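Cellule de tri textile Clerkia 6

La cellule de tri textile Clerkia 6 est un poste robotisé installé dans l'atelier de Varkville, où elle sert à saisir, déplacer et déposer des vêtements et des pièces de tissu souple. Elle se compose d'un bras articulé, d'une pince à deux doigts, d'une petite caméra fixée au poignet et d'une armoire de commande de marque Soltton. Dans les documents de l'atelier elle porte aussi le numéro d'inventaire 2401. Le présent article traite surtout de sa mise en service et de son entretien.

Historique

La cellule a été montée au mois de janvier par la société Berrada, qui avait déjà fourni les convoyeurs du même bâtiment. Elle remplaçait un poste à ventouses, abandonné parce que l'air passait à travers les mailles et que les pièces tombaient pendant le transport. Le premier réglage complet est dû à Aicha Helmy, technicienne de maintenance, dont la procédure est restée en usage avec peu de modifications.

Installation et réglage

Le socle du bras est boulonné au sol par six points. Après le serrage, on contrôle le niveau dans les deux directions, puis on effectue la prise d'origine de chaque axe, en commençant par le plus proche du socle. Le câble de la caméra suit l'avant-bras dans une gaine souple. Il faut lui laisser une boucle libre au poignet, sans quoi la rotation complète du dernier axe tire sur le connecteur. Cette erreur a causé deux pannes pendant les premières semaines.

Le réglage de la caméra se fait en deux temps. On relève d'abord la position de l'objectif par rapport à la pince, au moyen d'une mire rigide. On vérifie ensuite la valeur obtenue sur des tissus réels, clairs et foncés. Le blanc épais demande un temps de pose plus court que le vert sombre ou le noir, et un réglage qui convient à l'un efface souvent les plis de l'autre. Le programme numéro 1015 contient les valeurs pour les lots mélangés.

Entretien

L'entretien courant a lieu le samedi, bras à l'arrêt et armoire consignée. La peluche constitue la difficulté principale. Elle se dépose sur les doigts de la pince, dans le guidage et sur la vitre de la caméra. On la retire à l'aspirateur, puis au pinceau sec. L'air comprimé est interdit, car il pousse les fibres vers les roulements. La vitre est essuyée avec un chiffon sans alcool.

Les doigts sont inspectés à la main. Une arête qui accroche l'ongle accroche aussi la maille, et le doigt doit être poli ou changé. Après tout démontage, le contrôle de l'origine est obligatoire.

Le défaut le plus fréquent est le code 1272, qui signale un effort anormal à la fermeture. Il apparaît en général quand un pli s'est engagé dans le guidage. On ouvre la pince en mode manuel, à vitesse réduite, et on dégage le tissu sans tirer.

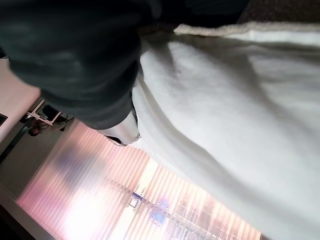

Service Maintenance et Robotique, atelier de Varkville

Prise de vue au poignet

La vue du poignet est consultée lors des essais sur tissus superposés. Une étoffe vert foncé, presque noire, y touche une polaire blanche épaisse, bordée d'une bande côtelée de couleur crème. À la jonction des deux se trouve une petite pièce de métal argenté, engagée en partie sous le tissu sombre. Les lames lumineuses roses et blanches du fond sont bien plus claires que l'étoffe verte, et avec un tel contraste le temps de pose automatique n'est pas conseillé. On fixe la valeur à la main avant de lancer le cycle.

Limites connues

La cellule ne distingue pas de façon sûre deux épaisseurs de même couleur. Les fermetures et les boutons métalliques produisent des reflets que le logiciel peut prendre pour un bord. Une mise à jour de Soltton a réduit ce défaut sur les tissus clairs, mais pas sur les tissus sombres.

Voir aussi

Pince à deux doigts
Étalonnage d'une caméra embarquée
Consignation électrique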